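Hashmi Open Day Simulator Set: README

Simulated robot-arm recordings made for the April open day at Ekley. Visitors drove the arm from a desk in the foyer and tried to pick things up in a rendered room. Clendex built the room and Dernon lent the desks.

Contents

There are 32 runs, one folder per run, and 2,632 stills in all. The room has a small white table with a toy train, a tablet and other small objects on it.

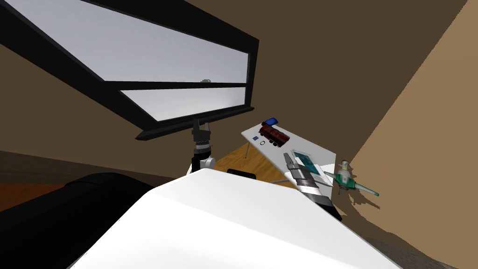 How the sessions ran

Each visitor had some 20 minutes, including the briefing. Scene names are listed in scenes.txt. Close views were saved along with the wider ones, so small print on the props can often be read.

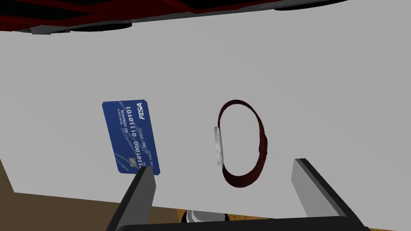
Close view: blue card and dark red band, with the gripper fingers at the near side.

Seven runs were stopped early by the visitor. We kept them and marked them "short" in the index. 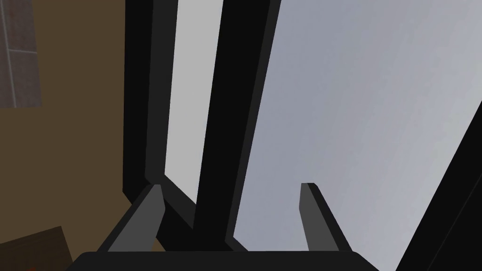

Labels were added by hand after the open day, one per still. The gripper label takes one of three values: open, closed or unclear. A still with two separate fingers and nothing between them, set against the black frame and pale panels, is marked "open" even if no prop is in view. Please don't use the label to judge whether a run went well.

Known problems

Clock times in the first folder are an hour out. Two folders share a scene name; go by the folder number.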